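The Repair Counter Comes Back to Jesdale
08/03/2023

For most of its life the hardware store on the main street of Jesdale had a counter at the back where people left broken radios. The counter closed when the parts got hard to find. Last March it opened again, three afternoons a week, under Corina Bratu.

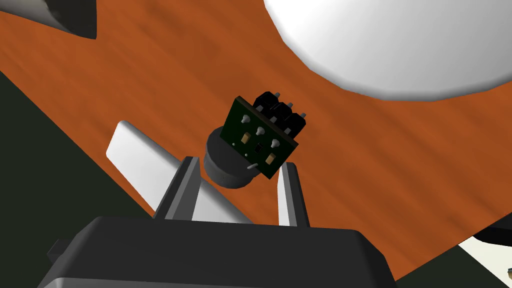
Flurina Riedl says she would have thrown her radio out years ago if she had not found the claim ticket from the old counter still taped to the bottom. She brought it in on opening day, and Bratu honored the ticket.

In its first year the counter took in 957 items. Lamps and toasters lead the list, followed by radios, fans and sewing machines. Most jobs cost $17, parts extra. Bratu set the price by asking customers what they would pay before they gave up and bought new.

She learned the work at Khondokar, a small appliance shop two towns over that sold its stock when the owner retired. Bratu bought the shelves and the drawers with everything still in them -- fuses, knobs, cords, belts, switches. It took her most of a winter to sort. Some of the drawers are still marked in the old owner's handwriting, and she has stopped trying to relabel them.

Newer goods are harder. Many cases are glued shut or held with screws that need a special driver. When a maker will not sell a part, Bratu looks for a dead unit to strip. She keeps a back room for this and pays a few dollars for anything with a good motor.

Not everyone in town was sure it would last. Parveen Kumarasinghe, who owns the building, gave her a one-year lease at $400 a month and has now renewed it for three.

Bratu turns down one job in five. She will not open microwaves, and she sends space heaters home with advice to replace them. A coffee maker with a cracked tank usually goes to the back room, if the customer agrees.

On a wet afternoon there were six people in line. One had a box fan, and another had a mixer that had belonged to her aunt. Bratu wrote out the tickets by hand and told them all to come back in two weeks.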